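24 Apr 2026

Third evening in the van and my thumb hurts! I didn't know you could strain a thumb folding laundry, but I have now done a lot of it with a plastic claw, so there we are. Over 170 takes since we started, and the target for this batch is 1000, and Nisreen Zein (who is very nice and also a bit of a slave driver, I say that with love) wrote this morning to ask if I could lean toward jackets for a while. Everyone sends her towels, apparently. Towels are easy. Towels lie there and behave.

So, jackets. I got the charcoal one out because it's the worst thing I own for this. It's slippery, it has all those seams, and the second you let go of one side it slumps back into whatever shape it likes best. I threw it on the bed in a heap, which is how you're supposed to start, no cheating by laying it out nicely first. Then you squeeze the handle, get hold of some edge of it, and try to do the whole job the way you'd want the robot to do it. Slowly, no jerking, and no sneaking a finger in to help. That last one is so hard. I must have thrown away a dozen takes where my real hand just came flying in from the side like it had its own opinion.

What I keep noticing is how much I do by feel when I fold normally. I grab a collar without looking at it. With the gripper I have to find the collar first, and in a dark jacket on a dim evening the collar looks exactly like the hem, which looks exactly like the pocket. Twice I folded it beautifully, inside out. I kept those, because Nisreen says a fold is a fold, but I put a note on them.

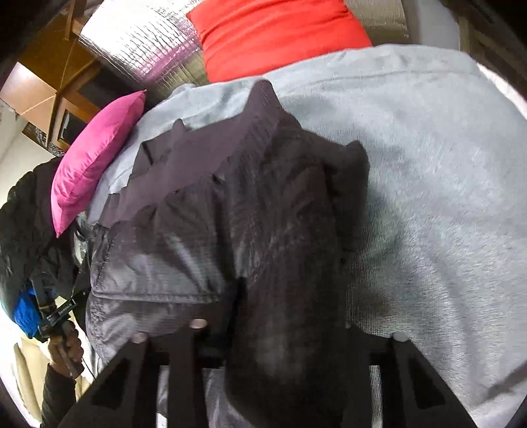
Nizar called in the middle of all this. He's doing the same job in his apartment with a real table, the lucky man, and he has a theory that beds are better because the cloth sinks in a little and you can get the fingertips under it. I have the opposite theory! On the bed I pinch the jacket and the blanket comes along too, and then I've got a mouthful of fleece and have to open up and start over. We argued about it for ages and then agreed to trade for a day in June, when I'm parked near him anyway. He can have my bed and I'll have his table and we'll see who's whining by lunch.

He's also done some of the other kind, where you sit at a desk at Vomico and drive the real arm with a pair of handles while you watch it on a screen. He said it made him feel drunk. There's a tiny wait between your hand and the arm, and you start overcorrecting, and then the sleeve goes sailing off the table. I'd still love to try it. He says I'd be good at it because I'm used to working in a space the size of a closet, which I've decided to take as a compliment.

Oh, and the Skila uploader ate my afternoon. It got most of the way through yesterday's takes and quit, started again from the beginning, quit again. I drove up the hill to get more signal, made tea, sat there glaring at the little bar. It went through in the end, just before dinner. Note to self: send them in small lumps and stop saving it all up like a squirrel.

I did get better tonight, I think. What helped was going for a thick bit, a seam or the place where two layers meet, and closing on it at an angle. If I come straight down I only push it away. And I've quit trying to make the sleeves perfect. One in, other one in, bottom up, done. My first good take felt like it lasted a year and the later ones go along at a nice steady pace, and I even talked to myself less (there's no sound on them, Nisreen promised me, thank goodness).

Funny how it gets in your head, though. I took my own sweater off just now and caught myself looking for the best place to pinch it. Mom would scream laughing. All those years of her begging me to fold one single shirt!

Tomorrow I want to do the scarf and maybe the rain pants, and I have to wipe the fingertips first, they pick up every bit of fuzz going. Charge both batteries. Buy bread. Call Nizar back about June before he forgets he said yes.

Thumb in cold water, then bed, once I've dug it out from under the clothes.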